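Torkitz: Frequently Asked Questions

These questions came to us by e-mail after the January talk, and some of them from visitors of our laboratory. We answer them in simple words. If you need the exact formulas, please look in the report, chapters 2 to 5.

What is Torkitz?

Torkitz is a method for teaching a robot arm to handle thin and light objects. The arm learns from demonstrations. A person does the task with a hand-held gripper which has the same fingers as the robot, and a wide-angle camera on the gripper records what happens. Later we train a control policy from these recordings.

The name has no meaning. Uwe Hellwig needed a folder name on the first day and it stayed.

Who is working on it?

The group in Stostgate: Jihad Mahasneh (learning method), Bernd Ostermann (gripper mechanics), Uwe Hellwig (software) and Detlef Buschmann (evaluation). Gunther Rothe has written the calibration tool and is still answering questions on it.

Why thin objects?

Most of the published work in grasping uses cups, boxes, fruit and similar things. With such objects the fingers can be wrong by one centimetre and the grasp will still succeed. With a stick, a pencil or a cable this tolerance is gone. A thin object also rolls when the finger touches it from the side, and it lies so flat that the fingertips must come very near to the table without pressing on it. We wanted a task where these errors are visible at once.

What is the task exactly?

It is called "sort and stand". Loose sticks lie on a table, and they must be taken one after another and put upright into a holder. The robot must choose a stick, close the fingers on it, lift it, turn it and let it go over the holder. We count a stick as successful only if it remains standing in the holder after the fingers are open.

How many demonstrations do you use?

The full training set has 740 demonstrations. One demonstration is one stick, from the approach to the release. We removed recordings where the position tracking was lost, and these are not included in the number.

Were all demonstrations made in the laboratory?

No. They were made in 4 kitchens and in the laboratory. Our first policy was trained with laboratory data only, and it had great difficulties when we changed the table covering. A plain grey table is an easy background for a pale stick. A cloth with a pattern is much harder, as the edge of a stripe can look very similar to the edge of a stick.

How do you correct the distortion of the lens?

For the training we do not correct it. The policy receives the images as they are, with straight objects appearing bent at the sides. We tried corrected images as well (the variant "Festetti" in the report), but the correction cuts away the outer part of the view, and exactly there is often the holder. The result was worse, so we stopped this variant.

For the position tracking it is different. There the lens model is needed, and you must calibrate each camera separately. Please do not copy the calibration file from another gripper, also when the camera is the same type.

What does the policy give as output?

A short sequence of gripper positions and the opening width of the fingers. After the first part of the sequence is executed, a new image is taken and a new sequence is calculated. Everything is expressed relative to the present position of the gripper. Therefore the robot base can stand in another place and no new training is needed.

How does it choose which stick to take first?

There is no rule for this in the program. The choice comes from the demonstrations. We asked the demonstrators to begin with a stick which has free space on both sides, and to leave sticks which touch each other for later.

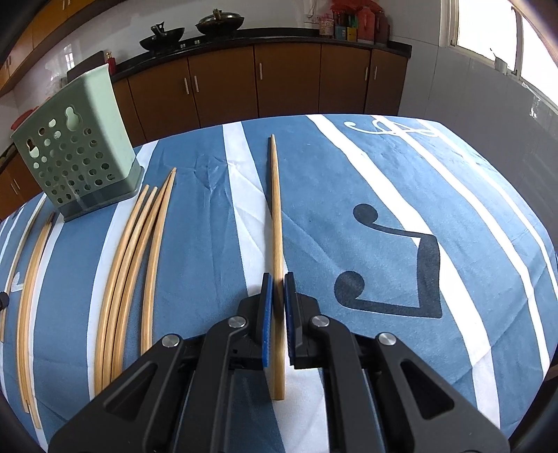
Fingers on both sides of a single chopstick, with other chopsticks to the left and the empty holder at the back.

When sticks are touching, the policy will sometimes take two together. This is the most frequent failure in our tests, and we have no good solution yet. Bernd Ostermann is preparing a narrower fingertip, but it is not tested.

How was the result measured?

Detlef Buschmann made 30 trials for each of 3 conditions: known table, new table cloth, and new holder. The start positions were drawn on a plan before the trials, so that each policy had the same start. The table of results is in chapter 4. Please compare only inside one condition, the conditions are not equally difficult.

Can it work with metal or plastic sticks?

We have not tested it in a systematic way. All results on this site are for wooden sticks. Metal ones have reflections which are not present in our data, so we would expect problems.

Do I need the same robot arm?

You need an arm which can carry the gripper and which accepts position commands at a regular rate. We have used the method on two different arms. For the second arm only the time delay had to be measured again, and Uwe Hellwig describes the procedure in the software notes.

What is the relation to Bouazza?

Bouazza was our earlier project on folding of cloth. The recording software comes from there, and for this reason you will find the word in many file names. The data of the two projects are not mixed.

May I use the data for my own research?

Yes, for research and for teaching. Please write to Jihad Mahasneh with one or two sentences about your purpose, and you will receive the download address. If you find a recording with a wrong label, send us its number and we will correct it in the next version.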